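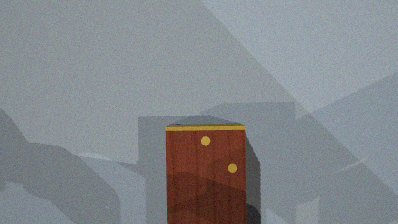

Tomargate, 18/01/2019

Robotics Club Board > Student projects > Block stacking in simulation

floor_vdl
Hello all. I put our current test view at the top of the thread. This is the wooden block with the yellow strip and the two yellow dots, in the simulator, with the new lights. Our task for the June competition is that the arm must find the block, grip it and place it on a shelf. We train the detector only on rendered pictures, 2000 in total. With the old flat lighting it found the block in nearly every test picture. With the new lights it finds it much less. I think the shadows are too strong. May I remove them?

Floor Van der Linden

mayuree_r
Please do not remove them. The hall in June will have big lamps and people walking beside the table. If the detector has never seen a shadow before that day, we will have a bad morning.

floor_vdl
I understand, but look at the lower half of the block. The red wood becomes almost brown there, and the edge of the shadow passes under the second dot. My detector uses the color of the wood first and the dots second. So it cuts the block in two parts and keeps only the top part.

caoimhe_b
Then the order is wrong, I'd say. Dots first, wood second. The dots are nearly the same size and they sit on a diagonal, so you get the direction of the block for free. Team Arum did it like this last year and they were using a far worse camera than ours.

floor_vdl
Team Arum had also four students for vision. I am one :)

Also the dots are a problem when the block is turned. Then I see only one, or none. The yellow strip I can see more often.

mayuree_r
Use the strip then? It goes over the full width at the top. I made a small test with it yesterday on 900 pictures from your folder. It missed 90. I can send you the script, but the comments are in Thai, I must translate them first.

s_royer
Mentor here. I read all of this and I have a different opinion from Mayuree. One picture in which everything is difficult teaches you very little. In this one there are shadows on the block, next to it and on most of the gray surface, and the bottom of the block is outside the view also. If the detector fails, you don't know which thing made it fail. Please make three sets: flat light, one lamp, many lamps. Keep the block completely inside the view in all of them. Then compare.

Sandrine

mayuree_r
I do not agree about "completely inside". The gripper camera will come close to the block and then it always loses the bottom. This is the normal situation for us.

s_royer
Good point for the last part of the movement. For the search part I keep my opinion. Make a fourth set for the close views.

floor_vdl
OK, four sets. The rendering computer needs the whole night for one set, so please nobody start a Jarnent job before I write here that it is free.

caoimhe_b
My Jarnent job is on it now, sorry!! 446 pictures left. I can stop it if you want.

floor_vdl
Let it finish. I will start with the flat light tomorrow after class.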